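Workshop notebook, Trakdale bench
April 14, 2026

Glaze tests, continued from the January pages. I meant to write this up last night while it was fresh, but I was tired and had clay up to my elbows, so you're getting the morning version with coffee. If you're reading this because you want to use the ash glaze for your own pots, skip down to the recipe notes, but please do read the bit about sieving first!

So, the wood ash. We still have the big tub from the Pleltlow orchard, mostly apple with a little pear, and it is lovely stuff once it's been washed. I washed this lot three times and stopped there. In January I washed it five times and I'm fairly sure I rinsed away a good part of what makes it run so nicely, and those tiles came out dry and a bit sulky. The rinse water still feels slippery after three, so gloves on, please, and don't tip it on the flower beds (I did that once and the marigolds never forgave me).

Sieving took most of the afternoon. The ash had clumped in the bottom of the tub and I had to push it through with the old stiff brush, the one with the green handle that lives by the sink. I ended up with 630 grams of fine gray powder, plus a sad little heap of charcoal bits that I've kept in a jar in case anyone wants to try them as a speckle.
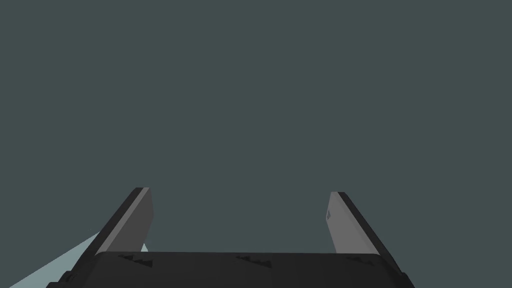 The base recipe is the same one we've always used: equal parts ash, feldspar and ball clay, by dry weight. I mixed it in 100 gram batches so that I could change one thing at a time and not waste the good ash. Batch A is plain. Batch B has a little red iron oxide, just enough to turn the slop the color of weak tea. Batch C has the same iron plus some whiting, and C is the one I have hopes for, having seen what whiting did for the Palaniappan bowls last year. Those came out with a soft honey green that pooled in the throwing lines, and I have been chasing that green ever since, with more stubbornness than sense.

I dipped 17 tiles in all. They're the L-shaped ones, so we can see what the glaze does on a vertical face and where it gathers at the foot. Single dip on the bottom, double dip on the top third, and I scratched the batch letter and a number into the back of each one with a needle tool before bisque. The numbers on the tiles run straight through and don't start over with each batch, which I know annoys some of you, but it stops me mixing up A4 and B4 when they come out of the kiln all looking like cousins.

A few things about the slop itself. It settles fast, faster than I remembered, and by the time I'd reached the last tiles I was stirring between every dip. I thought about adding a pinch of bentonite and then decided to leave it alone for this round, or I'd never know what had made the difference. Next round, maybe. The thickness was somewhere near light cream, going on the fingernail test, and I do realize that we own a perfectly good hydrometer. It was under the stack of bats. It is now on the hook where it belongs.

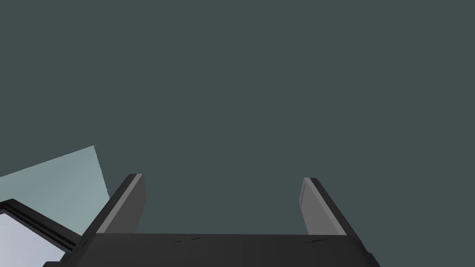

Kiln plan. The tiles go on the middle shelf of the Skanidel kiln with a good coat of wash and a clay cookie under each one, as ash glazes do like to wander. Slow climb to start with, then faster once the red shows, and a short soak at the top. We'll be well above 2000 Fahrenheit by then, so leave the bung in unless you've got the dark glasses on. I've put a cone pack at the front and another at the back, wanting to settle the old argument over whether the back runs cooler.

I left some room on the lower shelf. If you have small things that can take a stoneware firing, put them in by tonight, but nothing with red glaze on it please, the last one blushed onto everything near it and I was scrubbing shelves for days.

Still to do: label the leftover slop (lids on tight!), wipe down the scale, order more feldspar, and find the missing tongs. I'll glue the best tile from each batch onto the next page when they've cooled.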